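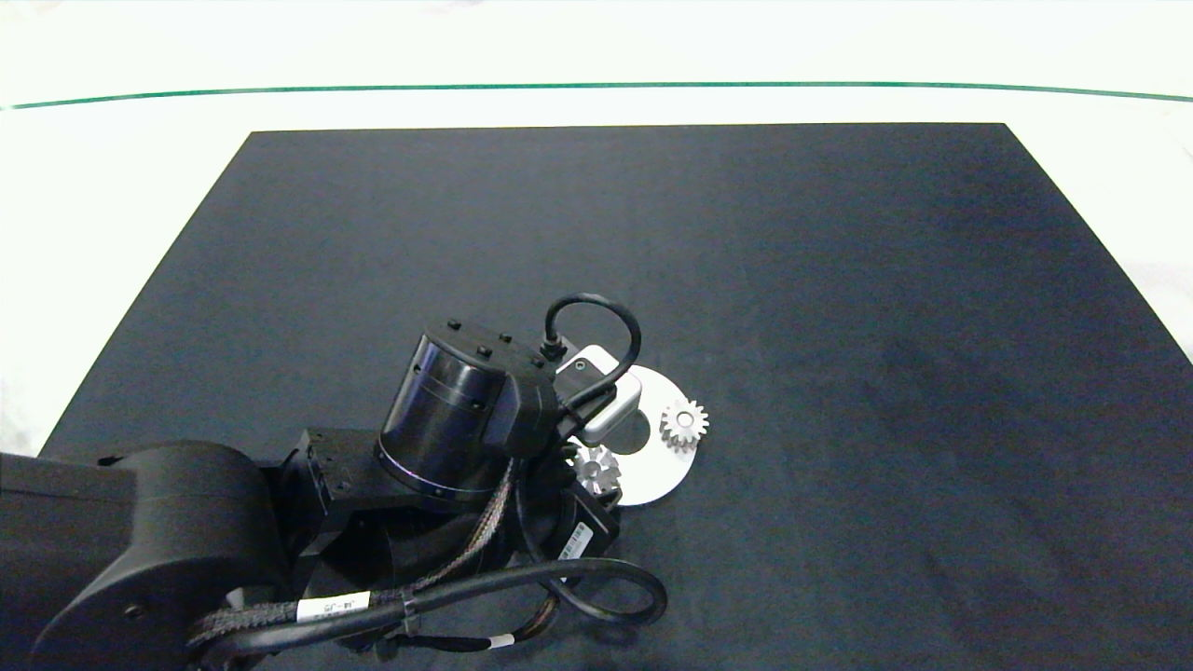
Household Economics, Unit 5: Spills, Stains and the People Who Cause Them
Course handout, December 2020
Instructor: Jolán Bárány

Read this before the practical. Last term a third of the group read it during the practical, which showed in the napkins.

What a stain is

A stain is a colored substance that has attached itself to a fiber and has no plans to leave. Dirt sits on the cloth and can be shaken or rinsed away. A stain has gone in. Most of what you do in the first few minutes decides which of the two you have, and most of what people do in the first few minutes is rub.

Don't rub. Rubbing pushes the liquid sideways and down, roughs up the surface, and turns a small problem into a large one with a fuzzy border. Blot with something white and absorbent, working from the outside in. White, please. Benedek Simon once blotted tea with a red paper napkin and we still have the tablecloth.

The four families

Protein stains: blood, egg, milk, sweat. Cold water first. Hot water cooks them, exactly as it would in a pan, and a cooked egg is hard to get out of a shirt. Soak, then use a detergent with enzymes in it. Keep enzymes away from wool and silk, which are proteins themselves and will be treated as lunch.

Tannin stains: tea, coffee, red wine, most fruit juice. Rinse with cool water, then use ordinary liquid detergent. Avoid bar soap, which can set them. White vinegar, diluted, helps on cotton. Test it on a seam first.

Oil stains: butter, salad dressing, lipstick, bicycle chain. Water alone does nothing except make you feel busy. Work in a little dish soap with your fingertips, leave it, then wash as hot as the care label allows.

Dye stains: ink, grass, the new sock. These are the ones that end friendships. Rubbing alcohol will move many ballpoint inks, but it will also move them onto whatever is underneath, so put a pad of old towel behind the cloth and keep shifting it.

Many real stains belong to two families at once. Gravy is fat and protein. Coffee with milk is tannin, protein and fat, served hot. The usual order is cold rinse, dish soap, enzyme soak, then the wash.

On salt and white wine

Every year someone asks about pouring white wine on red wine. It does dilute the red. So does water, and you can't drink the water with dinner, or at any rate people don't. Salt will draw up some liquid from a fresh spill on a flat cloth. On carpet it mainly gives you salty carpet.

Never mix chlorine bleach with ammonia, vinegar or any other acid. I don't have a joke for this one. The gas can kill you.

The dryer

Check the spot before the dryer. If you can still see it, the garment goes back to the sink. Dryer heat sets nearly everything in the four families, and Erzsébet Rácz, who ran the Oláh laundry for years, used to call the dryer "the notary."

For the practical

Bring two pieces of plain white cotton you don't love. Label them in pencil along the hem — pen is a dye stain, see above. Tuncay Şimşekoğlu and Fuseini Fiadzo have the soaking basins; the rest of you share the sinks in room 118. Write down the time of each step, including the steps you regret.

Reading: chapter on fibers, up to page 133. The section on upholstery is optional and rather gloomy.

Written work: choose one stain from your own household, say which family it belongs to, and set out what was done to it and in what order. 1000 words at most. Bring the item if it is portable. No mattresses.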